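Clito picking software – progress report to Udeo, 25th November
Prepared by Mirjana Georgiou

The grasp planner now checks its approach path against the bin walls before the arm moves. This was the main item left over from October. Two of the three milestones for this period are finished. The third, recovery after a missed grasp, is behind by 2 weeks – the state machine needed a rewrite.

Segmentation of clear and shiny items is still our weakest area. We have set aside 12 days for relabelling and retraining before the next report.

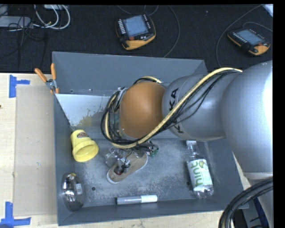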